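3. Small washrooms and the shared sink

3.1 Why start with the sink

Most writing on shared buildings begins with the big rooms. We began with the sink, and we are glad we did! A sink is where people who would otherwise never meet stand side by side for a minute with their sleeves pushed up. It is used by everyone, it belongs to no department, and its faults are known by heart to the people who use it daily. When we asked in Porkanville what residents would change first in their converted market hall, the answers kept coming back to washing: washing hands, washing cups, washing brushes, filling a kettle that would not fit under the tap.

This section looks at fixed water points in two converted halls, the one in Porkanville and the one in Manasness. Both were trading halls before conversion, both are now used by a mix of small workshops, clubs and classes, and both had their plumbing laid out by people who expected a very different crowd. We use the term "water point" for any basin with its own tap and drain, whatever it was first installed to do. Kitchens with more than one basin are treated in Section 5.

Our material comes from three sources: the drawings kept by each hall, walk-through visits on open days, and short diaries kept by 40 regular users. The diaries were by far the most fun to read. Users wrote down each visit to a water point, what they came to do, and anything that got in the way. Together they gave us 3,000 entries, many only a few words long, some running to half a page with sketches of splash patterns.

3.2 Height, reach and the floor in front

The standard advice on sink height assumes one person doing one task. The diaries show how little that matches life in a shared hall. A potter rinsing a sponge wants a low rim so that water runs off the elbows into the basin. A parent holding up a child wants a ledge to brace against. Someone filling a bucket would happily do without the basin altogether and have a tap at knee level.

What surprised us most was how much of the trouble lay outside the basin. The patch of floor just in front, where people stand, set down bags and step back to let others in, turned up again and again. We call this patch the apron. Hall drawings almost never show it as a space of its own. It is simply what is left over once the door swing and the bins have been dealt with, and yet it decides how many people can use the water point without bumping into each other.

Floor finish matters here as well. Diary writers disliked glossy surfaces in the apron, and several mentioned walking around them on busy mornings. Patterned finishes drew more mixed comments. Some people liked the way a veined or mottled floor hides scuffs between cleanings. Others complained that the same pattern hides small puddles, and one entry reads, in full, "could not see the water, found it with my sock." We have a great deal of sympathy for that writer.

White ceramic was the clear favorite for the basin itself. People trusted it. They could see whether it had been left clean, and they said so often, in entries that had nothing to do with complaint. Steel basins scored well with the workshops and poorly with nearly everybody else, mostly on account of the noise.

Figure 2 gives one view of a sink front and the floor next to it. 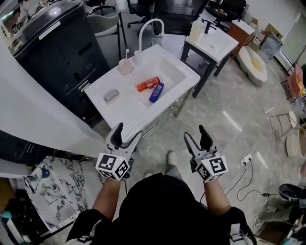

Figure 2. White ceramic sink unit and marble-look floor.

3.3 Light and ceiling above the water point

Once we had the floor in mind we started to look up, and we would urge anyone doing similar work to do the same. The ceiling over a shared hall does a lot of quiet work for the people underneath it. It spreads daylight, it carries sound, and it tells a visitor how far the room goes on.

In Porkanville the washrooms were boxed in during conversion with low ceilings of their own. The result is tidy and dim. Diary entries from these rooms mention the light switch more often than the tap. In Manasness the conversion team left several water points open to the hall, with partial screens and no lid. Users there wrote about seeing who had arrived, hearing a class begin, and catching the last of the afternoon sun while rinsing out a mug. A few missed the privacy, and we take that seriously, but the open points were visited more often and for a wider range of tasks.

White overhead surfaces help more than their modest cost would suggest. A pale ceiling sends light back down onto hands and basin, and it softens the hard shadow that a person's own head throws when the lamp is behind them. Corrugated panels add a further effect that we had not seen discussed for washrooms. The ridges break up reflected light into soft bands, so glare on a wet rim is less harsh than it is under a flat painted board. We noticed this by eye on an open day in January, under a bright low sky, and would love to see it measured properly.

There is a cost. Ridged panels collect dust along their upper faces where beams cross them, and they make rain louder. Users in the Manasness hall had strong views on rain. Some of them loved it.

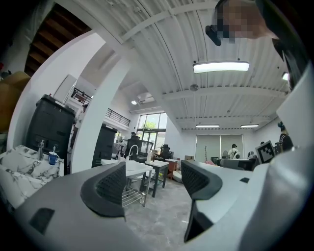

Figure 3. Corrugated ceiling panels and white beams in a large, bright room.

3.4 The Eklund score

To compare water points across the two halls we used the Eklund score, a simple sheet first drawn up for changing rooms and adapted here with very few edits. Each point is rated on three items: apron, light and rim. An item gets 0 if users regularly report trouble with it, 1 if reports are mixed, and 2 if reports are mostly good. The sheet takes a couple of minutes to fill in and can be done by anyone who has read the diaries for that point.

We like the score for its plainness. It makes no attempt to weigh one item against another, and it leaves plumbing faults to the people who fix plumbing. Its weak spot is the middle rating. "Mixed" can mean that half the users are happy, or that all of them are happy on quiet days. Where the two readings pulled apart we kept the diary entries beside the score and read them together.

Across both halls, the apron was the item most likely to be rated 0. The rim did best, and light sat between them with a wide spread. Open water points did better on light and slightly worse on apron, as passersby tend to cut through the space where someone is standing. A short screen set at an angle seems to help, and the Manasness hall has begun trying this at its busiest point.

3.5 Limits of the material

Our diary keepers were regular users and knew their halls well. First-time visitors surely meet other problems, such as finding the water point at all, and we have little to say about them. Both halls also close during the coldest weeks of the year, so frozen pipes and cold hands are missing from the record apart from a few lively entries made just before closing.

A third hall, at Woltthorpe, has agreed to take part in the next round. It was built as a swimming school, its basins are set very low, and its floor drains run the full length of the building. We can hardly wait to read what people write about it. The same diary sheet will be used there, with one added line asking users to mark where they put their bag.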